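Bririx sorting bins and trays
Sold by Devum, Trasdale

Our Bririx range is made for small kitchens, seed merchants, repair shops and school stores which need to keep many small things apart. The bins are yellow plastic, open at the top, and can be bought one by one or in sets of four. The steel tray is sold separately. 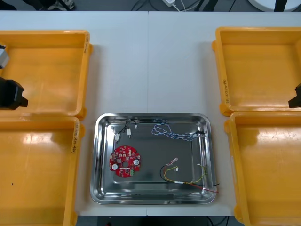
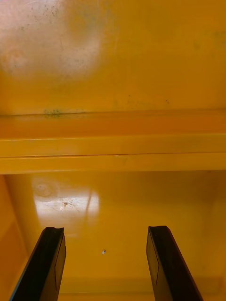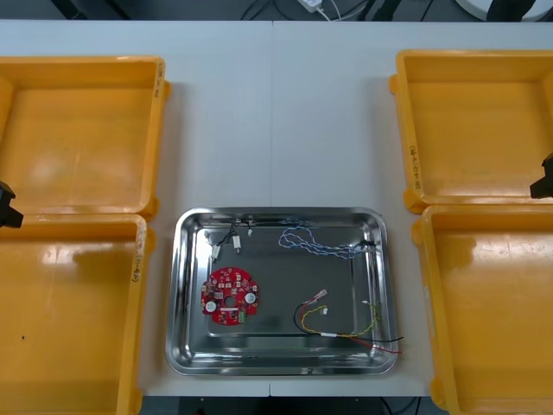

Can I put the yellow bins in a dishwasher?
We recommend washing them by hand, with warm water and a normal washing-up liquid. A dishwasher at high temperature can bend the rim with time, and then the lid does not close well. The steel tray can go in any dishwasher.

Choosing the right set

Most customers start with the set of four and one steel tray. This is enough for a table where one person sorts, for example, screws by length or dried beans by quality. The goods to be sorted go in the tray, and the bins stand to the left and to the right of it, so that both hands have a short way. If two persons work at the same table, please order two sets and two trays, as sharing one tray makes the work slower.

For storage on shelves we advise to buy the lids also. They are transparent and fit all bins of the same size. The lids for the older model with the round corners are no longer produced, but we still have 102 pieces in our store at Trasdale. Please write to us before you order these, so we can put them aside for you.

Writing on the bins

You can write on the rim with a permanent marker. The ink stays through ordinary washing. To remove it, use a cloth with a little surgical spirit, wait one minute, and wipe – do not use a metal sponge, it leaves scratches which hold the dirt. If you prefer labels, choose the removable type. Paper labels with strong glue are difficult to take off, and we cannot accept returned bins with glue on them.

We suggest that you write on the same side of every bin before you begin. When the bins are stacked in a cupboard, it is much easier to find the one you need.

Load and stacking

One bin carries up to 7 kg when it stands on a flat surface. When carrying it by the rim, please stay under half of this. Empty bins can be stacked inside each other. Full bins can be stacked only with lids, and not more than three high. The plastic becomes less flexible in frost, so bins which are kept in an unheated shed in winter should not be dropped or thrown.

The steel tray

The tray is stainless steel with a smooth surface and a folded edge. Small marks from use are normal and do not affect the hygiene. Salt water or vinegar should not stand in it overnight. If brown points appear, they come usually from other metal objects lying in the tray – clean them with baking soda and a soft cloth.

Delivery and quantity

Single bins and sets leave our store within two working days. For orders over 1,000 bins we need three weeks, and the delivery is made on pallets, so a person must be present to receive them. The largest order we have sent until now was 3,192 bins for the seed company Tan, in four deliveries. For such quantities we can also offer another colour, but the yellow has the best price because we always keep it in stock.

Returns

Unused bins can be returned within 30 days. Please keep the carton, because bins sent back in a bag often arrive damaged. Used bins can be returned only if there is a fault in the material. In this case a photograph of the fault and the order number are sufficient, and we send the replacement without waiting for the old one.

Questions about large orders and spare lids are answered by Dalva Vieira in our sales office. Please give your postcode with your first message, as the cost of delivery depends on it.

Page last changed: 6 December 2021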